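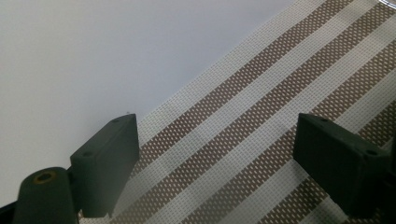 **Figure 3.** Striped mat on the pale surface, with a narrow off-white margin along its edge.

### 4.2 Table Coverings and the Placing of Glasses

The Adumton survey recorded 1,281 table settings in 61 households. Woven or perforated mats were present in 205 of them. Most were patterned in bands or checks, and residents described the border as a guide for laying out a place. Esteban and Raju reported a similar habit in Hirnura, where the mat marked the diner's space and the bare table was treated as shared.

Drinking glasses did not follow this rule consistently. Many residents kept plates and flatware on the mat but set the glass directly on the table – a practice they explained by the uneven feel of the weave.

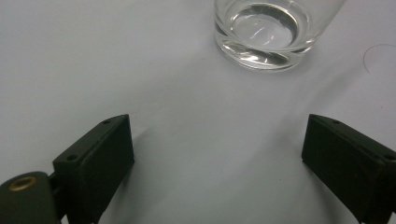 A clear tumbler holding a little water was coded as "in use" under the scheme adopted in March, whether or not a meal was under way. Settings with no mat within reach of the glass were coded separately, and 10 that could not be assigned to either group were left out of the analysis in Section 5.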